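Who counted the 835?

2/21/18

Every story I read last week on the Prekent plant said it would bring 835 jobs to Ternthorpe. Same number in the daily, same number on the radio, same number in the business weekly that charges me for the privilege. I went through all of them looking for the person who did the counting, and I couldn't find one.

The daily's version said the plant "is expected to create" the jobs. Expected by whom? The radio version said "officials say," which could mean the mayor or a guy at the permit desk. The business weekly skipped attribution altogether and put the figure in the headline as if it had been carved on the county line.

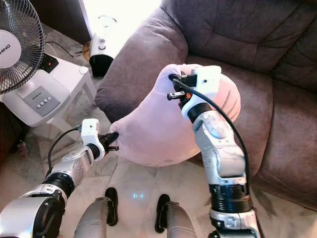

Pink cushion, held up at both ends.

I did what I always do and worked backward. The weekly linked to the daily. The daily linked to its own earlier piece, from September, and that one linked to a press release on the Prekent site. The release credits an economic impact study by Ververidis, a consulting firm. The study isn't linked. I wrote to Prekent for a copy and got back a very pleasant email with the press release attached.

Now, the release does something I've seen too many times to be charitable about. It says "835 jobs supported." Supported is a consultant's word. It usually covers people on the payroll, people who drive the trucks, people who pour the concrete and then leave, and the share of a sandwich maker's week that goes to feeding all of the above. By the time it reached the daily it had become "create," and on the radio it was "will bring." I don't think any reporter lied. I think three people in a row were in a hurry. 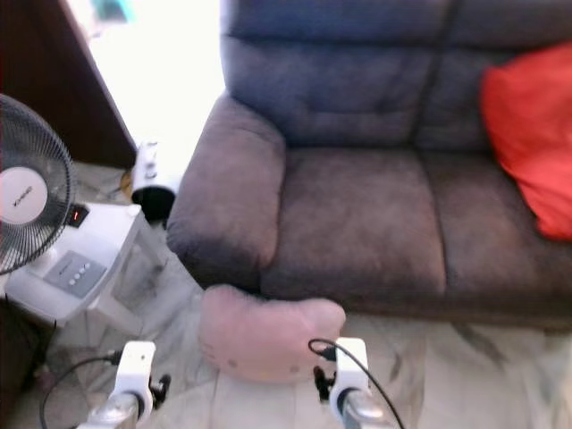 The payroll number does exist, by the way. It's in the tax abatement application, a public document, sitting on the county website as a crooked scan. Prekent commits to 400 permanent positions, phased in, with a clawback if it falls short. So there are two figures, both in print, and a reader has no way of knowing they measure different things. Look at that sofa, with its two seat cushions side by side and the dark crease running between them. That's where I'd go looking for the missing 435 jobs, along with the pens. My guess is that most of them are construction and "induced" spending, but it's a guess, and I'd drop it tomorrow if someone showed me the study.

I've been told I'm nitpicking and that 400 jobs is still good news. Maybe so. It's still less than half of what was in the headline, and people in Ternthorpe are being asked to vote on a road bond with the bigger number stuck in their heads.

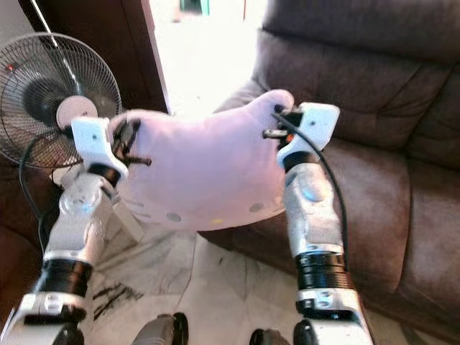

Loukia Liapis wrote in to say that I'm too easy on the daily. She says she sent its newsroom the abatement application back in September, with the page marked, and got an automatic reply. In her view a correction this late would be worth very little, and she wants a fresh story with the lower figure in the headline, same size type. I asked if she'd kept the automatic reply. She had, and she forwarded it.

I'm less sure than she is about motive. The same daily did decent work on the Skerkholm stadium, where the projected attendance was pure fantasy, and it did that by getting hold of the consultant's spreadsheet and printing the assumptions. It knows how. I'd like to see it done again before the bond vote, preferably by someone given more than an afternoon.

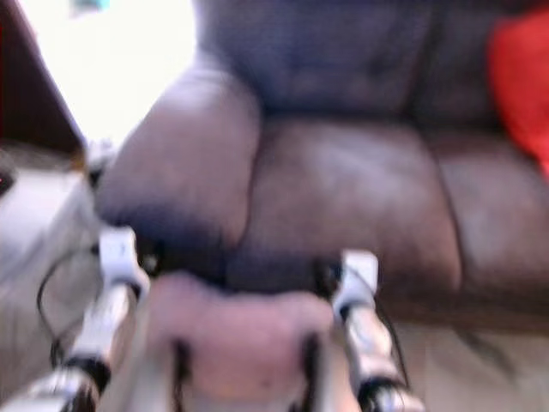 Has the daily corrected the figure? As of this morning the original story is unchanged, and the editor I emailed says it is "under review."

I've asked what is being reviewed and by whom. I've also filed a records request with the county for the Ververidis study, on the theory that somebody must have attached it to something. If it shows up I'll post the whole thing, appendix included, even if it makes me look like a fool.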